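Pegboard over a stone ledge: how much gap, and how do I mount it?

Asked in Garage and Workshop
3 answers

I'm putting a light gray metal pegboard on the wall over my workbench. The board is a Gilberg, bought secondhand, so no instructions and no mounting hardware. The wall is half-inch drywall on wood studs, and there is an old marble ledge along the bottom that I'd like to leave where it is.

Two things I can't figure out. First, how far does the board need to stand off the wall so the hooks go in all the way? Second, can I rest the bottom edge on the ledge and only screw the top? I plan to hang hand tools and one cordless drill, so 40 pounds at the most.

The studs are 16 inches apart but the holes in the board don't line up with them.

Answer 1 (accepted)

You need enough space behind the board for the part of the hook that turns up. For most quarter-inch hooks, half an inch is enough, but put one of your own hooks through the board and measure what sticks out the back. Mine are Motura hooks and they needed a little more, so I used 3/4 inch strips.

For the studs, don't try to match the holes. Screw two horizontal 1x3 strips into the studs, one near the top of the board and one near the bottom. Then you can fasten the board to the strips wherever there is a hole. Use 2 1/2 inch screws for the strips and short pan head screws with washers for the board. 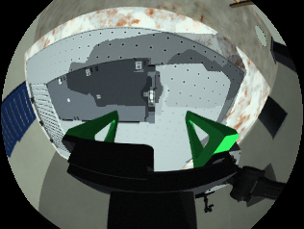
If your board is wide, add a third strip across the middle. Thin sheet will flex when you pull a hook out, and after a while the hooks start to drop out with the tool. Check the strips with a level before you drive the last screws. My first one was off by 3 degrees and I had to redo it.

I would not rest the board on the ledge. Leave a small gap so you can wipe it down, and let the screws carry the weight.

Answer 2

Agree on the strips. On weight, 40 pounds is nothing if you are in the studs. I have 80 on mine. Keep the drill low and close to a stud. Zaidi sells a spacer kit but it only comes with four spacers and the screws are too short for drywall. Scrap wood is cheaper.

If the marble has orange or brown marks on it, don't use vinegar or a bathroom rust remover. Acid will etch it. Get a poultice cleaner made for marble and test a corner first.

Answer 3

just use drywall anchors, mine has been up since February no problem

Comment on Answer 3: Depends what is on it. Anchors can work loose when you pull on hooks every day. He has studs, he should use them.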